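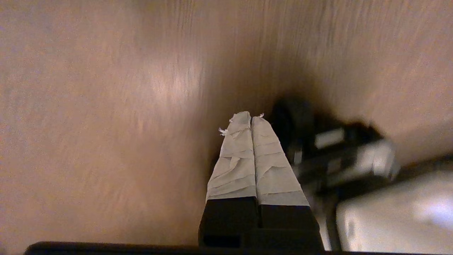
I've been meaning to write something about the spare room since February, when I finally stopped using it as the place where everything goes. It has taken longer than I planned, mostly because I only get an hour or two at it in the evenings. The big job so far has been the table. It came out of my aunt's house in Prirnismont and had been under a cloth for as long as I'd known it, so I had no idea what colour it was until I got it home. It's a light brown with a lot of orange in it, and the grain is very fine. When the light hits it the glare is strong enough that you can't read a page lying flat on it, so I've given up on the idea of doing the bills there.

I didn't strip it. I washed it down with warm water and a bit of soap, let it dry overnight and put on two thin coats of oil with an old T-shirt. The tin cost more than I wanted to pay, but I used less than half of it and the rest will do the kitchen chopping boards. There is one ring mark near the back that didn't shift. I put the lamp on it.

The storage took more thought. For years I had a bookcase in there with no doors, and it looked a mess no matter how I arranged it. I went to Dauda first, on the highway, and everything was either too deep or too dark for a small room. In the end I bought a white unit with a door from Komby. It was on special for 90 dollars with one scratched panel, and I turned that side to the wall. Putting it together took me most of an afternoon. The instructions had 21 steps, and step 14 had the cam locks drawn the wrong way around. If you buy one, check which way the arrows point before you push anything in.

I'd been quoted 1,320 dollars by Cuvby for built-ins across the same room, with delivery on top. They would have looked neater and I'm sure they'd last longer, but I rent and I'm not leaving that behind in somebody else's wall.

I had a few rules for what went into the unit. Paper goes in the boxes under the bed. Tools go to the laundry. Anything I hadn't touched since the last move went into a bag by the front door, and when the bag was full I took it to the op shop without looking in it again. I've done nearly two years of putting things "somewhere for now" and I wanted to be done with it.

Soft things could stay. I don't have many, and they're the only part of the room with any pattern on them. 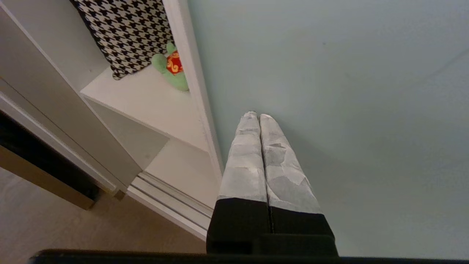 Houndstooth cushion and the green plush, both on the shelf.

The cushion used to be on the couch, where it slid onto the floor every time anyone sat down. I like it much better against white. I'm not usually one for checks, but black and white goes with anything and I don't have to think about it. The plush was a gift and it has a red patch on the front with gold swirls. I had it in a drawer for ages, which seemed a bit mean. It leans in the corner against the cushion and stays put there.

I'm still not sure about the wall. It's a pale blue-grey that I wouldn't have picked, and my first thought was to ask the agent whether I could paint it cream. With the white unit against it I don't mind it so much. It makes the room feel cooler in summer, even if that's only in my head, and painting would mean moving everything out again.

Still to do:

Felt pads for the table legs.
A shorter cord for the lamp, or a clip to keep this one off the floor.
Something for the floor beside the table. I've measured for a rug but haven't seen one I like.
Sort the last box, which is mostly photos and old phone chargers.

I'll put up another post when the rug is in. If anyone knows a way to get an old ring mark out of an oiled top without sanding the whole thing back, leave a comment.

Posted 28/06/2004
Filed under: Home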